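4.2 Staple prices and what market-goers say about them

We now turn to the part of the study we enjoyed most, the gap between what a staple costs and what people believe it costs. The price diaries gave us 1154 usable entries from 132 households, covering rice, cooking oil, onions and dried beans. Each household wrote down what it paid and, on a separate line, what it remembered paying on the previous trip. Most people found the second line much harder to fill in, and that is where the data get exciting!

Rice behaved differently from everything else. In Perkell and Deschamps, the two towns with large covered markets, remembered prices for a full bag were close to the diary record, often to the coin. Oil and onions were remembered poorly in both places. We had expected the reverse, as onions are bought far more often, and our first thought was that somebody had swapped the columns. Nadège Vidal went back through the paper diaries for February by hand and found them in order. People really do carry the price of a bag of rice around in their heads - they compare it with neighbours, argue over it and use it to judge how the government is doing. 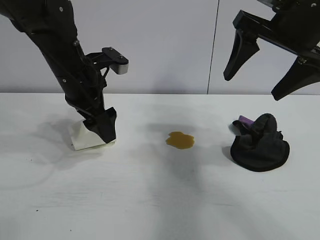 Figure 3. Tabletop with two black robot arms.

The Galton diaries add a wrinkle. Galton has no covered market, and most families there buy rice by the cup from small shops. Cup prices move in tiny steps, and a shopkeeper will sometimes keep the price the same and fill the cup a little less. Respondents were well aware of this. Several wrote notes in the margin about "the short cup", and one drew the fill line for us. We had not asked for any of this, and it changed how we coded the whole town. A household that reported no price change but noted a shorter cup was moved to the "increase" group, which affected 24 diaries.

Political talk followed the bag and left the cup mostly alone. When we asked open questions about the national economy, people in Perkell and Deschamps brought up the bag price early and with plenty of colour. In Galton the same question drew answers about school costs and bus fares, even from families who had been paying more for rice for weeks. This is a lovely result for anyone interested in how local news travels, and we come back to it in Section 5 when we look at radio call-in programs.

One limit should be kept in mind. The fourth town, Torevari, returned only 30 entries, too few to say anything about memory there. We left them out of the comparison but kept them in the price series, where they line up well with the Deschamps figures.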